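28 March 2000

Packing materials, continued. Paper only today, the foam comparison waits until the Moges order is in.

Cut kraft from the Bidton roll into 58 cm lengths and crumpled each by hand, one pass, opened out, then a second pass. Two passes give noticeably more loft than one. A third pass softens the sheet and it begins to tear at the folds, so stop at two. Reused paper from incoming parcels is already creased and needs one pass at most. Peel off old tape first where it comes away cleanly – otherwise leave it, since pulling takes the top fibers with it.

Void fill test, Mulano carton, 46 sheets available at start. Load 100 N on the lid for an hour. New paper recovered most of its height. Reused paper recovered less, around two thirds by eye. Need a proper gauge before putting that in the report.

Nuria Jemal wants the sheets stored flat. Disagree: flat storage under weight undoes the crumpling. Hanging or loosely heaped is better. To be settled with her before the Jurkier shipment.
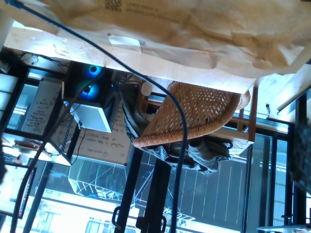 Kraft sheet, creased, shipping print and pale strip still on it. Wicker chair beyond.

Open points:
- height gauge, borrow or make
- same test with the paper kept overnight in a damp room
- carton 256 has a crushed corner, do not use for load tests

Shares: 2
Comments: 0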